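Section 4: The desk, the unit under it, and the door you would still like to open

Hallura Small Room Kit, guide for the 978 desk
Revised May 2023

By now the desk is standing on its own legs and you have thrown away at least one part you will want in Section 6. Go through the recycling before you carry on.

This section covers where the desk goes, what goes under it, and how to keep the two on speaking terms. Read all of it before you push anything. The 978 is heavier than it looks in the catalog, where it is being admired by a woman holding a pear.

4.1 Placing the desk

Two people are needed for steps 1 to 3. One person can do it, once.

1. Clear the path from the door to the corner. Roll up the rug, if there is one.

2. Lift the desk by the frame. The top is only a top, and carrying the desk by it voids the Menda warranty on the joints.

3. Set the long side along the wall, with the curved cut-out facing the room. The cut-out is where you sit. Customers have installed it facing the wall and written to us about how far away their keyboard was.

4. Leave a finger's width between desk and wall for cables. Use your own finger.

5. Sit down at the cut-out and push back as if the phone had rung in another room. If you hit something, move the something.
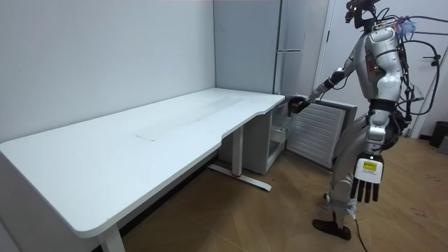
6. Check every door in the room through its full swing. This includes the tall cabinet, the room door and whatever lives under the desk. Keep 600 mm clear in front of anything that opens. If your room won't give you that much, decide now which door you care about least.

Caution: Do not drag the desk on a patterned wood floor, or on a floor that only looks like wood. Both remember.

Note: The flat foot bars stick out farther than your toes expect. You will learn this in the first week, in socks.

4.2 Radiators

A radiator behind or beside the desk is allowed. A radiator blocked by the desk is not.

7. Keep the front of the radiator open to the room. Paper, curtains and coats stay off it.

8. If the under-desk unit has to stand next to the radiator, leave a gap between them that you can get a hand through. One of them is trying to be warm and the other is trying to be cold, and you are paying for both.

9. In September, before the heating season, vacuum between the slats. You don't need to look at what comes out.

4.3 Leveling and the first wipe

10. Put a level on the desk, first lengthwise, then across. A pencil will do if you have no level, provided you are prepared to chase it.

11. Turn the adjuster at the low end a half turn at a time. Check again after each half turn. Most people go too far, then correct the other end, and finish with a very level desk that is slightly taller than it was.

12. Wipe the top with a damp cloth and then a dry one. No scouring pads. A matte white top shows streaks when the light comes in low, and it will show more of them if you skip the dry cloth.

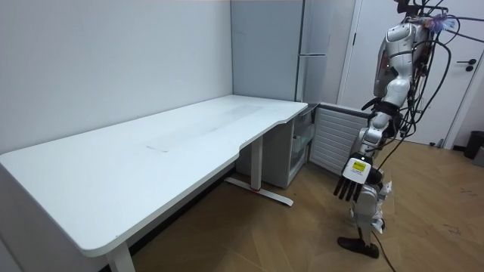
Gunnel Tveit

I have written these guides through three versions of the desk, and the question that still arrives most often is how to get rid of a fine scratch. You can't. You can put a mat on it. Zeltuston sells a mat, and so does everyone else, and a large envelope works for most purposes.

What you can prevent is the next one. Lift lamps and bottles when you move them. Check the underside of anything ceramic before it goes on the top, particularly if somebody made it for you.

4.4 The under-desk unit

The unit goes at the far end, by the wall, clear of your knees. It fits under the standard top with room to spare. It does not fit if you have lowered the desk to its bottom setting, and it will not say anything while you try.

13. Stand the unit upright in its final place and leave it switched off. Follow the waiting time on its own leaflet, even if you have already bought the drinks.

14. Route the cord behind the unit and along the wall. It must not pass under a foot bar.

15. Open the door all the way. It should clear the desk leg without touching. If it touches, slide the unit toward the wall, or see 4.5 about changing the hinge side.

16. Slide the clear drawer out to its stop and back in again. It should run without scraping. If it scrapes, lift the front edge slightly and try once more before you write to us.

17. Plug in and set the dial to the middle. The higher numbers are colder. We know this bothers people.

Note: Long, narrow things lie flat in the drawer. Tall things go on the shelf or stay out. Do not stand a tall bottle in the drawer and close it on trust.

Caution: The top of the desk is not part of the cooling system. A bottle left up there will reach room temperature by the usual method.
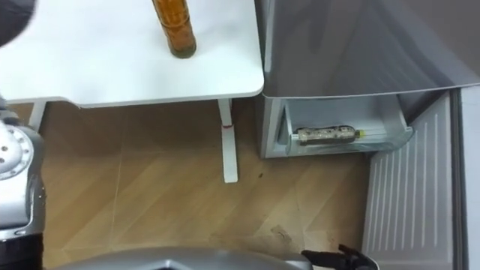
18. Close the door on a strip of paper and pull. The paper should resist. Repeat at the top, the middle and the bottom of the gasket. If it slides out freely anywhere, clean the gasket with lukewarm water and try again.

19. Load the drawer last, and load it lightly. Air has to get around things. If the drawer needs a knee to close, something has to come out, and it will be the thing you bought on impulse.

20. Wipe the ribs on the inside of the door once a month. Go up and down along the ribs. Going across them takes longer and cleans every other one.

4.5 Changing the hinge side

Only the Rätsep version of the unit can be rehinged. Look for the letter R on the plate at the back. If there is no R, the door opens the way it opens, and you should return to step 6 with a fresh mind.

For the R version, order hinge kit 105. It comes with its own sheet. Keep the screws in a cup, and tell other people in the house about the cup.

4.6 Before you go on

Put the bin somewhere you can reach it from the chair without standing, but outside the swing of the room door. In a small room these can be the same square foot. The door wins.

Sit at the desk for an evening before you fasten anything to the wall. If you find yourself turning the chair a little to one side every time, the desk wants to move, and it is easier to move it now than after Section 5, which has drilling in it.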